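Minutes of the Winter Members' Meeting
Berna Reining and Ranch Riding Club
30 Jan 2025
Written up by Margaux Pichon, club secretary

Present: Pascal Boyer (chair), Armelle Bailly (show manager), Inès Moulin (youth riders), Blandine Carré (grounds), me, and a good crowd of members. The sign-in sheet is in the binder if you want to check that I spelled your name right.

Pascal got us going a few minutes late because the coffee wasn't ready and he wouldn't start without it. I read the minutes from the last meeting. Blandine asked me to fix one thing: I had written that the arena drag was "broken" and she says it was bent. Changed to bent. Minutes approved with that correction.

1. August show

Armelle had most of the floor for this one. The August show is going ahead at the Sastov arena, same as last year, and we have it for two days with move-in the evening before. She has the contract in hand and Pascal signed it at the table while we all watched, so that's done!

There are 30 stalls in the main barn and last year we filled every one of them and then had people calling the week before, pretty unhappy. Armelle wants stall reservations to close two weeks out this time, paid in full, no holding on a promise. There was some grumbling from the back (you know who you are) but when it came to a vote only two people were against. Motion carried.

Last year we had 132 entries across all classes. The ranch riding classes were the biggest by a mile, and the open reining was thinner than we'd like. Inès thinks the problem is that open reining runs last on the second day, when half the trailers are already hooked up. I agree with her, for what it's worth - I've loaded a tired horse at nine at night after a late class and I don't want to do it again. Armelle will move open reining to the first afternoon and put the green horse classes in its old spot. She'll send the draft class list to everyone before it goes to the printer.

Added money: Idalo Feed has offered $3,000 toward the purse, and they want their banner on the in-gate. Pascal asked if anyone objected to a banner on the in-gate. One member said her mare will object very strongly. We settled on the banner going on the rail by the announcer's stand, and Armelle will call Idalo to ask if that suits them. If they say yes, the money gets split between open reining and non-pro reining, with nothing taken out for expenses. Moved by Inès, seconded by me, carried.

Pattern books: we are going back to paper copies at the show office as well as posting them online. The phone signal at Sastov is terrible and last year people were walking up the hill to look at their patterns.

2. Footing

Blandine's report. She has had the sand tested and it's too fine, plus it's worn thin along the rail on the long side, which anyone who has tried to run a big fast circle there could have told you. Stops are okay down the center. She has two quotes for new sand and is waiting on a third from Ó Ceallaigh Haulage, who did the parking area and were good about cleaning up after themselves. She would like to have a decision by the next meeting so the work can happen before the ground gets busy.

Some back and forth about whether we should close the arena while it's being done or do it in halves. I thought doing it in halves sounded like twice the mess. Blandine thinks so too. No vote, she'll bring the quotes and a plan.

Also, please pick up after your horse BEFORE you drag, and please put the drag back behind the shed. It was left in the gateway twice this month.

3. Wash room and saddle pads 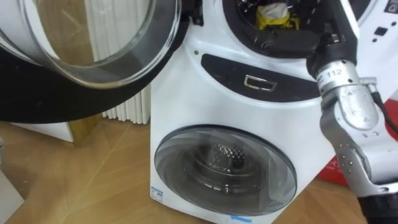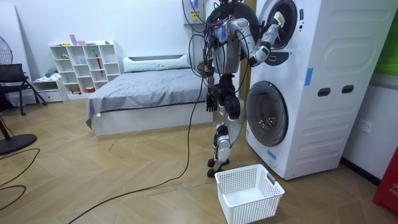
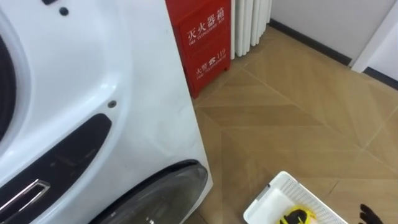 We spent way longer on laundry than I expected. The main complaint is hair. People are bringing in pads and leg wraps straight off the horse, and the next person's clean polos come out looking like they grew a winter coat. Inès proposed a rule that everything gets brushed off outside first, and that wraps go in a mesh bag with the Velcro closed. Everyone liked this. Wool pads are not to be washed here at all, please take those home and follow the label.

There was a question about whether show shirts could go in too. Pascal said he would not put his own good shirt in after somebody's cinch cover, and that more or less settled it. Horse laundry only. Inès will make a sign and a sign-up sheet, and the youth riders get first pick of times on the night before a show.

4. Youth riders

Inès again. The winter clinic went really well, and she was beaming about it. The kids worked on lead changes and on rundowns without the horses getting charged up, and a couple of the younger ones rode a full pattern for the first time without stopping to ask where to go next. She'd like to do another one in the spring and asked for $30 a rider as the fee, with the club covering the arena. Blandine asked if that leaves enough for the clinician's gas. Inès says yes, she has worked it out. Carried, everyone in favor.

She also needs two or three quiet horses to borrow for kids who don't have their own yet. I've offered my old gelding, who has seen everything and is impressed by none of it. If you have one like him, call Inès. Helmets are required for all youth riders in all classes, western hats or no western hats. We've had this talk before and the rule stands.

5. Other business

Scribes: Armelle needs two people who will sit with the judge and write down scores. You get lunch and the best view in the place. I did it last year and learned more about penalties in one day than I had in years of collecting them myself. I put my name down again, and we still need one more.

Year-end awards: Pascal asked if people would like something other than buckles. Lots of opinions! Halters, coolers and breast collars all came up, and somebody said gift cards and was booed. Pascal will look at prices and we'll talk again.

Trailer parking: keep the lane by the hay barn open. The hay truck couldn't get through last time and had to back all the way out to the road.

Membership forms are due to me before the next meeting. Please sign page two, since most of the ones I have so far are missing it.

Pascal closed the meeting and we put the chairs away. Next meeting is in the same room at the same time, and Blandine is bringing the sand quotes. Armelle is bringing the cake.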